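Two Grippers and a Trash Can: Zohreh Mousavi on the Hekard Kit

Zohreh Mousavi has been product lead for the Hekard hand-held gripper kit for 3 years. Stetport sells it as a rental or outright, and most of the customers are small teams recording household tasks for robot training. We spoke on Saturday, August 17, 2019.

The kit is a pair of grippers, two marker cubes, a head camera and a case. Each cube is mounted on its gripper and printed with square black patterns, from which the software computes the position of the hand. "People ask why the cube is so big," Mousavi said. "Smaller patterns drop out when the wrist turns. We tested that in March and went back to the large one."

Weight was the other complaint. A gripper is now 466 grams with its cube. "You hold one in each hand, arms out in front of you. After an hour you notice every gram."

She recommends starting with large objects on the floor, and a lidded trash can is the first item on her task list. Operators work standing up, with both grippers held out toward it.
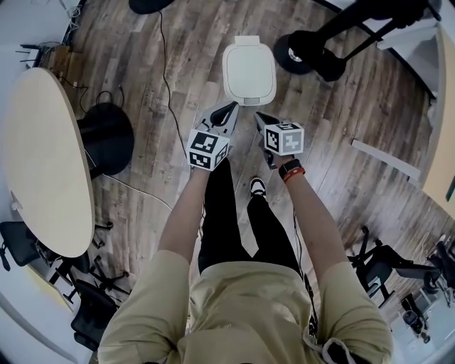

Calibration and cost

Setup takes about 3 minutes per operator. Tia Heywood, who runs field support, handles most first-day calls, and the usual fault is a cube seated one notch off. "The trace looks fine until you bring the two hands together," Heywood said. "Then the fingertips disagree."

The purchase price is $3393, software included. Replacement finger pads are extra. Mousavi would not give a date for a wireless version. "The cable works. I would fix the case latches first."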